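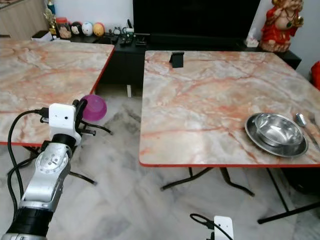

Zitonix two-arm table handling set

The Zitonix is sold by Dinden as a pair of arms with two-finger grippers, for teams trying out pick-and-place work on ordinary household items. It suits trials where a tabletop is the work area and the parts are cups, bowls and similar light things.

What to budget for

Allow 6 weeks from order to delivery. The pair comes with wrist modules, cables and one power supply. Tables are not included, and folding ones will do if they stand firm. Add 136 for the spare finger set if you plan to run most days - fingers are the part that wears first. Prices are in pounds and exclude VAT.

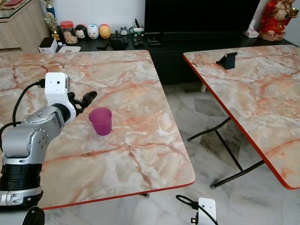 Haddad wrote that the arms were easy enough to cost but the spares were not, and that next time the fingers and cables would go on the first order.

Planning the space

Leave walking room on at least one side and keep floor cables away from it. Dinden can arrange a site visit through its Brestow office, which takes around 3 hours. Service is due every 1,000 running hours and is quoted separately.

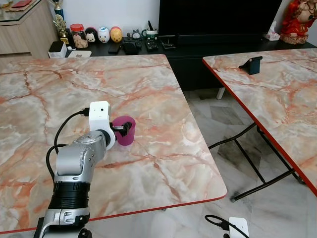

Gripper fingers inside the rim of a small cup, marble-patterned folding table.

Ordering

Orders placed by the end of February are held at the current price. Hire is available by the month - ask for the hire sheet with your quote.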